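Prilar and the January range

July 17, 2024

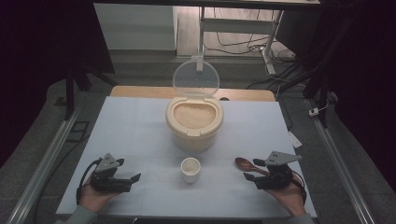

Prilar closed at 915 yesterday, which puts it back at the top of the range it has held since January. The last two visits to this level were sold within a day. Volume was thin on both occasions and was thin again yesterday, so I have left my position as it was.

The half-year statement changes little. Margins are flat, the interest bill is up, and the dividend is held for another period. Debt stands at 255 million against 30 million in cash, and the larger of the two loans must be renewed next year. If rates come down before then, the shares look fairly priced. If they stay where they are, I would expect the payout to be cut.

Jerome Tolentino wrote to ask why I use the closing price for my stops instead of the day's low. With a stock that trades this little, one small order can move the low a long way, and I do not want to be taken out by it. The cost is a worse exit when the fall is real.

Sikder remains on the watch list. I would buy at 550 and have an order resting there, good until the end of the month. I sold Pluketero in two parts last week and have not put the money back to work. Sturkatero reports next, and I hold none of it.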